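3. Talking with the fishing families

Most of what we know about the green crab's arrival in the Burketano lagoon came to us first from the people who set nets there, and we are very grateful for their patience. Over two seasons we sat down with 19 households along the Ralton shore and asked them, in whatever order the talk happened to take, when they first pulled up a crab they did not recognize and what it had done to their catch. Marichka Yatsenko led these visits, and her notes run a good deal longer than we can print.

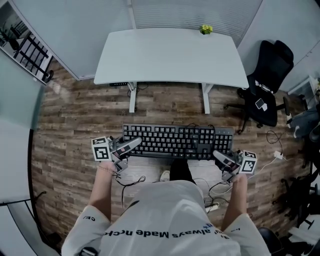
3.1 Trapping and shoreline counts

We set baited traps at eight stations between the Andrade channel and the old salt pans, leaving each one down overnight and lifting it on the morning tide. Every crab was sexed and measured across the shell — the smallest went back to the lab for a second look, as young crabs of the native species are easily mistaken for them. The April counts were the heaviest at three of the stations, all of them close to eelgrass, and this agrees nicely with what the families had told us (see also Mendonça's earlier survey of the Zedon flats). 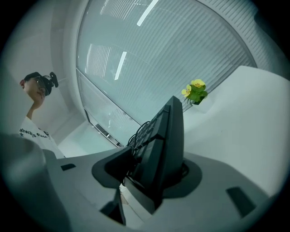 Figure 2. A person wearing glasses and a black head-mounted device.

Egg-bearing females turned up only on the channel side, where the water stays saltier after rain. We would be cautious about reading too much into this, with so few stations to go on.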